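机器人操作基础 课程讲义(五)
开放日参观:手持夹爪演示
编写:Rhun Hopkin 日期:5/29/21
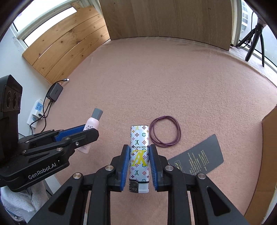 本讲配合Skinstead实验楼开放日进行,由Jemal教学组负责现场演示。参观前,学生应已完成三月布置的阅读,并熟悉平行夹爪的基本结构。未完成者请先向助教领取补充材料。

一、演示内容
演示以小件物品的抓取为主,操作者双手各持一只夹爪。平行两指从物体两侧闭合,指面衬有蓝色带纹垫片。示例物体为一只窄长的打火机,直立于粉色毛毡台面,夹持位置靠近其底端。此类物体底面小、重心高,闭合时若两指受力不均,容易倾倒,因此应先对正,再缓慢合拢。

台面上另有一团松散盘绕的紫色细绳、一只带灰色瓶盖的浅粉色小塑料瓶和一张黑色卡片,分别对应讲义第三讲中的柔性、刚性与薄片三类对象。薄片平放时两指难以从侧面进入,请思考可行的接近方向。

二、参观要求
1. 每组在演示台前停留时间不超过演示规定时限,听从现场人员安排。
2. 未经许可不得触碰夹爪连杆及关节部位。
3. 地面及墙边有电源线缆,行走时请留意脚下。
4. 提问集中在演示结束后进行。

三、记录与数据
Wotidik项目目前共收录操作记录2,585条,其中细长物体580条,柔性物体123条。课后练习使用其中100条,存放于课程共享目录。学生须标注每条记录的接近、闭合、提起、放置四个阶段的起止时刻,阶段边界不清者另行注明理由。

四、思考题
(1)夹持点由底端移至中部,对直立物体的稳定性有何影响?
(2)双手协同时,另一只夹爪可承担哪些辅助动作?
(3)指面垫片的纹路方向与摩擦力之间有何关系?

五、作业提交
参观报告正文不超过两页,须附标注表。报告统一交至Clurkton楼教务窗口,逾期按课程规定处理。下一讲内容为夹持力的估算,请携带本讲义及标注结果。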